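Sarel Shared Workshop
Build Log and Tickets

Ticket: Gripper drops or tears thin bags, wrist view goes white
Status: Open, workaround in place
Priority: Normal
Project: Stultley (two-finger gripper on the bench arm)
Component: Fingers, wrist camera, close routine
Reported: October

Summary

The gripper picks up cloth without trouble but not thin plastic film. It either closes on nothing and reports a grip, or it pulls the film into the camera and the tracking stops. This started after the fingers were replaced with the printed ones. Same bench, same arm, same power supply as before.

Setup

Arm: the shop arm on the long bench, standard mount, no changes to the joints.
Gripper: Stultley, second version.
Fingers: printed in flexible filament, orange, ribbed pad near the tip.
Motor driver: Kelteck board, current limit set to 800 mA.
Camera: wrist camera with the wide lens, fixed exposure.
Software: Charbonneau branch of the grip script, no local edits except the close speed.

Steps to reproduce

Home the arm. Open the gripper fully. Lay a thin bag over something soft on the bench. Run the pick routine with the target set by hand. Watch the current reading during the close.

Expected: fingers close, current rises when they meet the film and whatever is under it, script holds and lifts.

What happens: current rises early, script decides it has contact and stops closing. The lift starts with the film barely held.

Entry 1

Ran the pick six times with the bag and six times with a folded cloth, no changes between runs. Cloth was fine on every run. The bag failed on every run. On two of the failures the script reported a good grip and carried on to the place position with nothing in the fingers. It did not raise an error either time, and I think that should be its own ticket.

Checked the obvious things first. Finger screws tight. Linkage moves freely by hand with the power off. Driver board not warm enough to worry about. Swapped the motor cable for the spare and got the same readings, so I put the old one back.

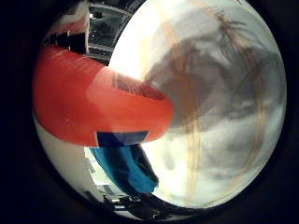
The current limit was the first thing I suspected, and I still think it is part of the problem. The old rigid fingers needed very little force to bend out of the way, which is to say they didn't bend, so any rise in current meant contact. The new ones flex, and the motor has to work against that before the tip touches anything. The script reads that as an object. You can get an idea of how far the orange finger curves by the time its tip is up against the film, and the ribbed pad ends up turned along with it. The pad was placed on the model with the finger straight. I never checked the angle with the finger bent, so the ribs may be meeting the material at a slant on every pick.

Entry 2

Logged the current with nothing in the gripper. Closing in free air already gets over the contact threshold near the end of travel. That confirms the false grip report. The threshold in the Charbonneau branch was set for the old fingers and I had not touched it.

Raised the threshold in small steps. At the third step the free-air close stopped counting as contact. Cloth still fine. Bag was now picked up on 3 of 6 runs, up from none. The other three slipped during the lift.

Left the driver limit at 800 mA for this. I did try a higher one for a single close and the finger folded sideways near the base, so I put it back. Please do not raise it on the board to fix a slipping grip. The printed part gives up before the motor does.

Entry 3

Camera side. When the film comes up toward the lens, the fixed exposure is far too bright and the tracker loses its target. The script then uses the last known position, and if the arm has moved since, the fingers go to the wrong place.

Tried auto exposure. It handles the bright film better but takes too long to settle, and the tracker drops out while it does. Tried a shorter fixed exposure. The white areas were usable but everything else was too dark to find the edge of the bench. Went back to the original setting for now.

The better fix is probably in the script. If most of the picture goes bright at once, it should stop the arm and wait for the target to come back before it closes. At the moment it has no such check. I looked at where it would go and it is not a big change, but the close routine and the tracking loop both write to the same state variable and I want to untangle that first.

Entry 4

Changed the approach. The routine came straight down on the target, which pushed the film flat and gave the fingers nothing to pinch. I added a small sideways move after the tips touch, so that they gather a fold before closing. Close speed cut in half at the same time, which I know is two changes in one test. 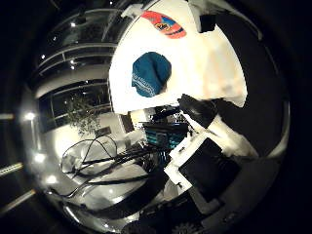

With the sideways move in, the bag was picked up on every run of the next set. Ran the set again with the close speed put back to the original value and had two slips. So the slower close matters, and both changes stay.

The sideways move can only be used where there is clear space next to the target. Near the edge of the bench the arm reaches its soft limit and the routine exits with a joint error. The error is correct. The message it prints is not much help, as it names the joint and leaves out which step of the pick it was on. I added the step name to the log line.

Entry 5

Reprinted one pad with the ribs turned a few degrees toward the base of the finger, to match the bent shape. Glued it on and let it sit overnight. Cloth grip feels the same. Film grip may be a little better but I can't tell it apart from the changes in Entry 4, and I have not run enough picks to say. Will print the second pad when the spool of flexible filament at Sarel is replaced. There is not enough left on it to finish a part.

Current settings

Contact threshold: raised by three steps from the branch default.
Driver limit: 800 mA, unchanged.
Close speed: half of the original.
Approach: straight down, then sideways, then close.
Exposure: fixed, original value.

Workaround

Use the settings listed here and keep the target away from the bench edge. If the wrist view goes white during a pick, stop the arm by hand and home it before trying again. Do not resume from the paused state. The stored target position is kept through a pause and will be wrong.

Still to do

Add the bright-picture check to the tracking loop.
Open a separate ticket for the false grip report, with the two log files attached.
Print and fit the second angled pad, then repeat the full set with cloth and bag.
Measure free-air current again after the new pad is on.
Send the threshold change back to the Charbonneau branch as a setting, so that it isn't a fixed number in the script.

Leaving this open until the pad is on and the exposure check has been tested.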